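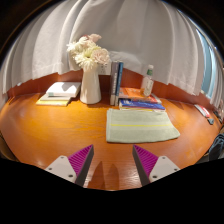
Pads at 638 cycles, towel folded, fingers open.

Re: Magenta pads on the Skadora hand gripper – how often do you swap?

gantrymoth wrote:
The Skadora sheet says 2,000 cycles per set of pads. I don't buy it. Mine start letting go of cloth well before 1,000, and a glossy table makes it worse. I wipe the ridges and check the screws on both mounting plates every morning.

pell_17 wrote:
Are you sure it's the pads? A plate that has crept a hair gives you the same slip. Martens told us to re-torque first and we got a lot more life out of ours.

gantrymoth wrote:
Martens also sells the torque driver. Screws were tight, I marked them with paint pen.

oxbowfeed wrote:
With pell on this one. Swap left and right before you bin them. And what are you cleaning with? The Jultel spray leaves a film.

gantrymoth wrote:
Plain water and a lint-free rag. Swapping sides got me 17 more cycles, so no, not impressed. Same desk again, vase and books still on it, green cloth by the stack:
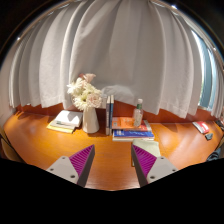
Re: Trillard replacement pads, any good?

pell_17 wrote:
Has anyone run these past 1,000? Softer rubber, they claim. I'd want to see somebody's log before I pay for a set.

oxbowfeed wrote:
Tried one pair. Screw holes needed reaming. Grip was okay on books, no better on towels.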